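Wine > Opinion > Bring Back the Half Bottle

Bring Back the Half Bottle

May 2018

I had a half bottle of Riesling with my lunch last week and I am still thinking about it. It came from Vendis, a small winery I'd only ever seen in full bottles, and it was cold and sharp and a little bit smoky, and when it was gone I ordered a half of red to go with the lamb. Two wines, one lunch, two people, nobody asleep by three o'clock. Why don't we do this all the time?

I love half bottles. I love how they look on a table, I love the silly little corks (full size, of course, which makes them look even sillier), and most of all I love what they let you do. A couple who want white with the fish and red with the cheese can have both. Someone eating alone can drink something a lot more interesting than whatever has been open behind the bar since yesterday afternoon. And if you've always wondered about sweet wine but can't face a whole bottle of it, well, there you go!

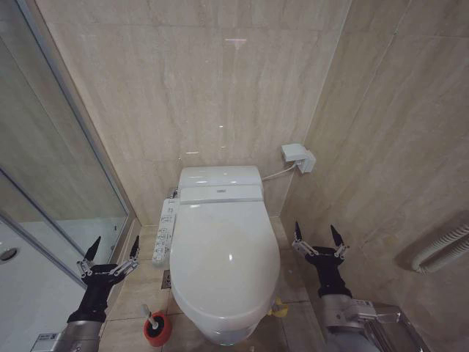 Wall-hung toilet with an electronic bidet seat.

The lunch was at Mamani, where Treasa Lenihan runs the wine list, and her list has a full page of halves. A full page! I asked her if they sell. She told me the page pays for itself twice over, and that her regulars now plan dinner around it: a half of bubbles first, then a half of something white, and after that they start bargaining with each other about the red. She poured 1,388 half bottles last year in a dining room that is not large. Her only complaint is that she can't get more of them.

That is where the trouble starts. I went through 222 restaurant lists over the winter, mostly online and mostly late at night, and far too many had one half bottle or none. When there was one it was nearly always a dessert wine, tucked in at the bottom under the ports. I don't blame the restaurants much. You can't list what you can't buy.

So I called some winemakers. Mathias Oberholzer makes a lovely, stony Chardonnay at Skukley and bottles 780 halves a year of it, all by hand, on a line that was never built for them. The glass costs him nearly as much as a regular bottle. So does the label, so does the cork, and the labor is the same or worse. Then customers look at the price, divide by two in their heads, and decide they are being robbed. He does it anyway because his mother likes them, and I think his mother is a woman of excellent taste.

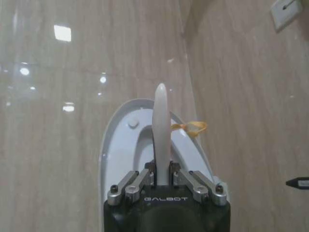 Galbot gripper with silver finger links.

The price thing deserves a straight answer. Yes, a half costs more than half. It should! You are paying for a second bottle, a second cork and a second trip down the line, and in return you get exactly the amount you wanted. I have poured a lot of tired leftover wine down the sink in my life, or into a stew that didn't need it, and I never once added that to the cost of the big bottle.

The other complaint is that halves age too fast. There is more air for the amount of wine, so they do move along quicker, and if you're laying something down for your daughter's wedding then please buy magnums. But most of us are buying wine for Saturday. A half of good Syrah at four years old can taste like a full bottle at six or seven, and I call that a present. Yuzhen Bai, who taught me most of what I know about red wine, used to buy one half out of every case just to see where the rest were headed. I still do it when I can find them.

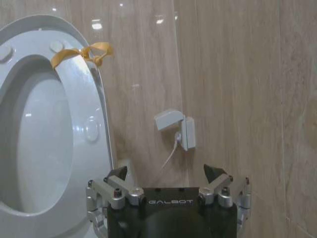 Wine by the glass is supposed to have solved all this, and I'm glad it exists. I drink plenty of it. But a glass is one pour from a bottle you didn't see opened, and on a slow night that bottle may have been sitting there a good while. With a half you get the cork pulled in front of you, and you get to watch the wine change over an hour, which for me is most of the fun. The second glass out of that Vendis Riesling was completely different from the first - rounder, more peach, less smoke - and I'd have missed it.

What would help is people asking. Ask at your wine shop, ask at the restaurant, ask at the tasting room, and buy one when they have it. Prikel, the shop near me, started with a single shelf by the register after a few of us kept pestering them, and now it's a whole rack. I was in there yesterday and came home with two Beaujolais and a Chenin. The Chenin is in the fridge, and we're having clams.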